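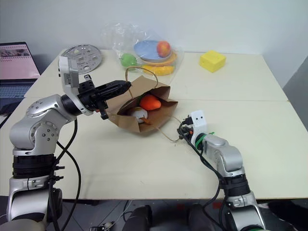

The Grocery Bag Is a Better Test Than the Assembly Line

Home News Opinion Archive Subscribe Contact

Most open days in automation are built around a task the machine has already mastered. A part arrives in a fixture, an arm picks it up, and the arm puts it in another fixture. The cycle time is printed on a card. Visitors nod and move to the next booth.

The open day at Tokeo's lab in Itthorpe spent its best hour on something with no fixture at all. Two arms worked at a cream table on which a brown paper bag lay on its side, twine handles loose, with a few food items in its mouth. I think more vendors should show this kind of work, and I think buyers should ask for it by name.

Start with the bag. A rigid box has a pose, and six numbers describe it. A crumpled paper bag has a shape that changes each time something touches it. The opening may fold shut when the first finger goes in. A twine handle is worse: it is thin, it lies wherever it fell, and it can run right past the fingers of a gripper that is there for some other purpose. A planner that treats the handle as empty space will sooner or later drag the whole bag along with it.

Then there is the second arm. On a production line, two arms usually mean two stations that happen to share a base. At a bag, one arm has to hold while the other reaches, and the holding arm has to give a little as the load shifts. That is a force control problem as much as a vision problem, and it cannot be fixed by adding a camera.

The objections deserve an answer. The first is that toy food is not food. A yellow foam cube that looks like cheese does not sweat or crumble. Granted. But the toy set removes spoilage and weight from the problem and leaves geometry and contact in place, and geometry and contact are where these systems fail today. Real produce can come later.

The second objection is speed. The staff reported 70 completed unpackings in their last 100 recorded attempts. Vachon, which sells pick-and-place cells to bottlers, would not put such a figure on a poster. I would. A published failure rate on a hard task tells an engineer more than a perfect score on an easy one, provided the starting conditions are published with it. Tokeo listed four: bag upright, bag tipped, handles tucked, handles free. It did not break the results down by condition, and it should.

My complaint is with the reset. Between attempts a person put the items back by hand, and a person's hand has habits. Sodley's test protocol, revised in September, calls for a randomized layout drawn before each attempt. That costs 2 minutes per run and removes a real source of bias. Any lab that wants its numbers compared with another lab's should adopt the rule or publish a reason for not doing so.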